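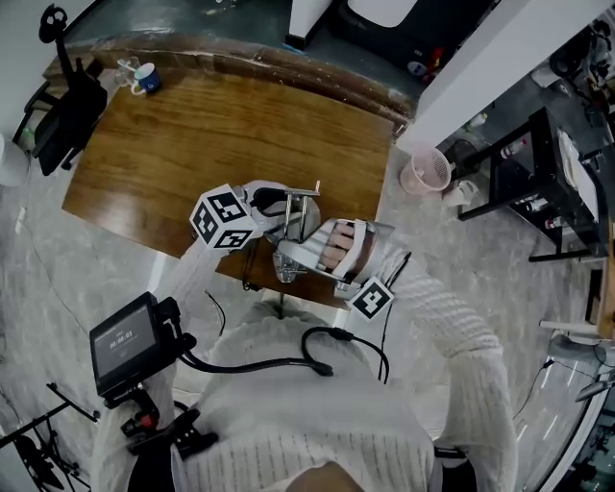 *At the table, cream cable-knit on, right arm out.*

## 4. Fitting the Tedesco roof bars to your Pletov wagon

I've put these bars on and taken them off more times than I'd like to admit, so this section is written the way I do it in my own driveway. The leaflet in the box (the Sulance one, if you bought the kit second-hand) is fine, but it skips a couple of things that cost me most of a Friday the first time round.

Set aside 40 minutes. You'll want a step stool, a soft cloth, a tape measure and the little torque key that comes with the bars.

1. Park on level ground and open all four doors. Wash and dry the roof where the feet will sit - grit under a rubber pad will chew through your clear coat by the end of summer.
2. Lay both bars on a blanket. The front one is longer and has an F moulded into the underside of the left foot. I missed that completely and spent ages wondering why nothing lined up!
3. Loosen each foot until the clamp swings freely. Don't undo the bolt all the way, or the spring washer pops out and rolls under the car.
4. Set the front bar down first, with its centre line 56 cm behind the top edge of the windscreen.
5. Measure back 703 mm from the front bar to find the spot for the rear one. Yes, I know, centimetres and then millimetres - those are the numbers in the chart and I've left them alone so you can match them up.

> **Note:** If your wagon has the panoramic glass roof, stop here and go to section 6. The spacing is different and so are the pads.

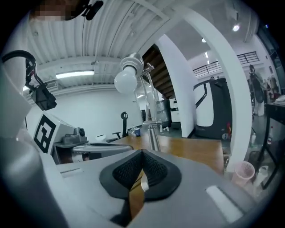 6. Hook each clamp under the door frame lip and do it up finger-tight, swapping sides as you go. If you tighten one side fully before touching the other, the bar creeps over and you'll hear it whistle at highway speed.
7. Stand back behind the car and have a look. Both bars should sit square to the roofline. Hakim Raju, who first talked me into buying these, runs a string corner to corner to check his, and I've come around to it.
8. Finish with the torque key until it clicks once. Once is plenty.
9. Close the doors gently, one at a time, and check that the rubber seals haven't folded over.

> **Caution:** Drive for a few kilometres, pull over somewhere safe and check every foot again before you load anything. Mine always take another quarter turn.

> **Caution:** The weight limit in your car's handbook includes the bars themselves, so take them off your total before you strap on the kayak.

If you still get a hum once it's all tight, try the Bonent rubber strip in the top channel. I cut mine a bit long and push it in with my thumbs, starting from the middle. It's fiddly in cold weather, so leave the strip on the heater for a while first.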